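Guraten 白色工作台 使用手册
第 4 章 安放、调平与台面养护

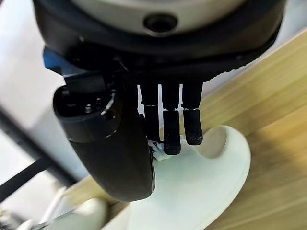 撰文:Noreen Egan
Kedarthorpe 用户资料部 10月修订

本章适用于 Guraten 系列的单块台面和双块拼接台面。Menon 收纳边架的安装放在 4.6 节,没有购买边架的用户可以跳过。零件清单和箱内图示见第 2 章,台腿与横梁的预组装见第 3 章。请先完成第 3 章的全部步骤,再从 4.1 节开始。

4.1 选定位置

工作台装好以后不宜频繁搬动,位置应在安装前定下来。

1. 清出一块平整的地面,比台面四周各宽出一步左右的距离,方便人绕着走。
2. 查看地面是否有明显的坡度、松动的地砖或翘起的木地板。台脚可以补偿小的高低差,但不能补偿会晃动的地面。
3. 避开暖气片、烤炉和出风口。台面长时间单侧受热会翘曲,翘曲后无法修复,也不在保修范围内。
4. 看一下白天的光线。白色台面反光较强,正对窗户时,坐着干活的人会觉得刺眼。侧对窗户比较舒服。
5. 把最近的电源插座位置记下来。电线应当从台面后侧走,不要横过人走动的地方。

注意:地毯上可以使用本产品,但要先把随箱的宽底垫装到台脚上。短毛地毯压上几天后会下陷,请在一周后重新做一次 4.4 节的调平。

4.2 安放台架

需要两个人。单人抬动台架容易使横梁受扭,拧好的螺栓也会因此松开。

1. 两人各抬一端,抬在台腿与横梁的连接处。不要抬横梁中段。
2. 将台架放到选定的位置,轻放,四只脚同时着地。
3. 确认带出线孔的一侧朝后。
4. 把四只台脚的调节环全部旋到最低,再各自往外旋出一圈。这样后面调平时,上下都有余量。
5. 用手掌按住台架的四个角,逐一往下压。哪个角会动,就在那只台腿上贴一小块纸胶带作记号。
6. 检查第 3 章中装好的螺栓。此时只需要用手拧到不松动,最后的紧固在 4.4 节。

注意:如果台架靠墙放置,后侧至少留出一只手掌的厚度。电线插头和 Menon 边架的挂钩都要占用这个空间。

4.3 安装台面

台面的正面贴有一层透明保护膜,在完成本节之前不要撕掉。

1. 在地上铺一块干净的毯子或拆开的纸箱,将台面正面朝下放好。
2. 找到背面的预留孔。靠后一侧的孔距比靠前一侧的窄,以此区分前后。
3. 将橡胶垫圈逐个放到台架的支承点上。垫圈有凹槽的一面朝下。
4. 两人把台面翻转过来,正面朝上,先将后边落到台架上,再慢慢放下前边。
5. 从下方看预留孔是否与支承点对齐。没有对齐时,把台面微微抬起再移动,不要直接推。直接推会把垫圈带走。
6. 从下方穿入短螺栓,先全部拧入两三圈,再按对角顺序拧紧。
7. 拧到垫圈略微受压就停。继续用力会使螺栓头陷进台面背板。

小心:只能使用随箱的短螺栓。第 3 章用于台腿的长螺栓外形相近,拧入台面后会顶穿正面。两种螺栓装在不同的袋子里,短螺栓的袋口是折叠后用订书钉封住的。

双块拼接台面:先装左侧一块,螺栓暂时不要拧紧。再放上右侧一块,将两块推到一起,从下方扣上连接片,最后两块一起拧紧。接缝处用指腹来回摸一遍,能感觉到台阶的话,松开较高一侧的螺栓,在较低一侧的垫圈下面加一片薄垫片。薄垫片与备用螺栓放在同一个小袋里。

4.4 调平与紧固

调平需要一把水平尺。没有水平尺时,可以用一只直边的浅盘装少量水代替,但结果会粗一些。

1. 将水平尺沿台面长边放在中间。
2. 先调较低的一端。把调节环往外旋,每次半圈,看一次气泡再旋下一次。
3. 长边调好后,将水平尺转过来沿短边放,重复上一步。
4. 再回到长边复查。调短边时长边往往会跟着变动,来回调两三遍是正常的。
5. 气泡居中后,取一张普通纸,分别往四只台脚下面塞。哪只脚下能塞进去,就把那只脚的调节环再往外旋一点,直到塞不进去。
6. 用扳手锁紧四只脚上方的防松螺母。锁的时候用另一只手握住调节环,避免它跟着转。
7. 用扳手紧固台架上的全部螺栓,先紧横梁,后紧台腿。
8. 撕掉先前贴的纸胶带记号。

注意:台脚从最低位算起,最多可以旋出 30 毫米。超过这个长度后螺纹咬合不足,请换位置,或在地面加垫板。

注意:首次使用一个月后,请再紧固一次螺栓。之后每半年检查一次就够了。

4.5 撕膜与首次清洁

保护膜应在安装当天撕掉。留得太久,胶会残留在台面上,尤其是靠窗的一侧。

1. 从一个角掀起保护膜,沿对角线方向慢慢拉。拉得贴近台面,不要往上提。
2. 膜断裂时,用指甲重新挑起边缘。不要用刀片。
3. 撕完后用微湿的软布擦一遍,再用干布擦一遍。
4. 边角处如果还有胶痕,用沾了少许食用油的布盖住,等十分钟,再用加了一滴洗洁精的温水擦净。
5. 让台面敞开晾一晚,第二天再放东西。

刚撕膜时台面可能有轻微的气味,开窗通风即可。

4.6 Menon 收纳边架(选配)

边架可以挂在台架的左侧、右侧或后侧,不能挂在前侧。

1. 把两只挂钩从横梁上方扣下去,听到一声轻响为止。
2. 将边架的背板对准挂钩上的槽,由上往下滑入。
3. 拧紧背板下方的手拧旋钮。
4. 空架试拉一下,确认不会前后摆动。
5. 放入隔板。隔板有三个高度可选,换高度时要先把架上的东西拿走。

重物放在下层,轻的、常用的放在上层。装满以后再看一次水平尺,单侧挂满重物会让台架略微倾斜,必要时重做 4.4 节第 1 步至第 5 步。

小心:不要把边架当作踏脚,也不要让小孩攀爬。

4.7 台面的承重与摆放

重物在台面上均匀放置时,总重不要超过 70 千克。双块拼接台面也按这个数值计算,不能翻倍,接缝附近是整张台面最弱的地方。

摆放时请留意以下几点:

- 底部粗糙的陶器、铸铁件和金属底座,下面要垫毡片或软垫。白色台面上的划痕在侧光下很明显。
- 刚离火的锅具和热熨斗不可以直接放上去。隔热垫要有足够的厚度,单层布巾不算隔热垫。
- 彩色橡胶脚垫长期压在同一处会留下印子,这种印子擦不掉。换成透明或白色的脚垫,或者定期挪一挪位置。
- 印刷品、报纸和深色包装纸受潮后会掉色,不要留在台面上过夜。
- 夹具可以夹在前边和左右两边,夹口与台面之间垫一小块硬纸板。不要夹在接缝上。
- 台灯宜放在左后角或右后角,电线从出线孔往下走,用随箱的线夹固定在横梁下面。

需要对照颜色或挑拣细小零件时,可以在台面前半部分留出一块专门的空位,手边的工具都放到后半部分。白色底面上小东西比较容易找到,但白色或透明的小件反而不显眼,建议另外铺一块深色的垫布。

小心:台面边缘不能坐人。从边缘施加的力会使对侧的台脚离地。

4.8 日常清洁

每次用完后:

1. 先用软毛刷或干布把碎屑和灰尘扫走。直接用湿布擦,砂粒会在台面上拖出细纹。
2. 用微湿的布顺着长边擦,一个方向擦到底。
3. 用干布收掉水迹,边缘和接缝处多擦一遍。

每周一次,或者台面看起来发灰的时候:

1. 把台面上的东西全部移开,包括台灯和软垫。
2. 在一盆温水里加几滴中性洗洁精。
3. 将布浸湿后拧干,到不滴水的程度,从后往前擦。
4. 换清水重复一遍。洗洁精没有擦净会留下一层黏膜,灰尘落上去反而更难除。
5. 擦干,等几分钟再把东西放回去。
6. 把软垫和脚垫的底面也擦一下,积在底面的灰最容易磨伤台面。

不要使用钢丝球、去污粉、含漂白成分的喷剂、丙酮和油漆稀释剂。密胺海绵(俗称魔术擦)只能用于下一节列出的情况,不可以用来擦整张台面,擦过的地方会失去原来的光泽。

如果一定要用细砂纸处理台面侧边的毛刺,请选 1,000 目或更细的,只磨侧边,不要碰到正面。

4.9 污渍处理

污渍越早处理越好。先用最温和的办法,没有效果再换下一种。每次换办法之前,用清水擦净上一次的残留,并在不显眼的角落试一下。

茶、咖啡、果汁
用温水加洗洁精湿敷五分钟,擦净。旧渍可以用小苏打加水调成糊,涂上后等一会儿,用软布轻轻带走,不要来回搓。

圆珠笔、记号笔
用棉签沾少量酒精,由外向内点擦,每擦一下就换一面。用布大面积抹开会让颜色散得更大。油性记号笔的痕迹如果过了夜,通常会留下淡影。

铅笔和石墨灰
普通白橡皮就可以。彩色橡皮不要用。

胶水
白胶干透后可以用塑料刮片从边上推起来。快干胶不要刮,用温湿布敷软后分几次处理,剩下的薄层可用密胺海绵轻擦。

金属擦痕
金属物件拖过台面时会留下灰黑色的细线,看起来像划伤,其实多半是附在表面的金属。用密胺海绵沾水轻擦两三下,再用干布擦亮。擦过以后指甲还能感到凹槽的,才是划伤。

油污
先用纸巾吸,再用洗洁精水擦。不要先加水。

蜡
冰袋隔着塑料袋放几分钟,蜡变脆后用塑料刮片铲走。残余部分用温水擦。

注意:酒精易燃。使用时开窗,远离明火,擦拭用过的棉签要等挥发干净后再丢。

4.10 搬动与暂时存放

同一房间内移位:

1. 清空台面和边架。
2. 松开边架的旋钮,把边架取下来。
3. 拔掉插头,把电线绕好,用线夹固定。
4. 两人抬横梁两端与台腿的连接处,离地后再走。不要拖。拖动会折弯台脚的螺杆。
5. 到位后重做 4.4 节。

搬到别处时,应当把台面拆下单独搬运。台面竖放,长边着地,下面垫两条软木条或卷起的毛巾,两面用毯子包住。平放运输时上面不能压东西。螺栓和垫圈放回原来的袋子里,袋口写上部位,下次装的时候不用再分。

长期不用时,台面同样竖放,靠在室内的墙上,避开潮气和直射阳光。不要存放在没有保温的车库或阳台。

4.11 常见情况

台面轻微晃动
先用纸片法找出悬空的台脚(见 4.4 节第 5 步)。四只脚都着地仍然晃动,说明横梁螺栓松了,按先横梁、后台腿的顺序重新紧固。

按压台面时有吱呀声
多数是垫圈移位。松开最靠近声源的短螺栓,把台面略微抬起,将垫圈拨回支承点中央,再拧紧。

接缝处有一道黑线
接缝里积了灰。用对折的硬纸卡插进去,沿缝推出来。不要往缝里喷清洁剂,液体进入背板后会使边缘鼓起。

台面一侧发黄
通常与长期日晒有关。可以把台面前后调转使用,或者加装窗帘。发黄的部分不能恢复原色。

调节环转不动
检查防松螺母是否还锁着。已经松开仍然转不动的,两人把那一角抬离地面后再转,不要在受压的状态下硬拧。

边架挂不上
后侧离墙太近,或者挂钩装反了。挂钩上有凸点的一面应当朝外。

台面鼓边
停止使用湿布,擦干后放置两天观察。没有回落的,请联系 Kedarthorpe 更换台面,并在申请中写明鼓起的位置和安装时间。

申请备件时,请先查看台架后横梁内侧的标签,把上面的型号和批次一起填写。备用短螺栓、橡胶垫圈和薄垫片可以单独申请,连接片需要成对更换。

更换台面后,请从 4.3 节第 1 步重新开始,旧垫圈不要重复使用。

下一章:第 5 章 配件与备件编号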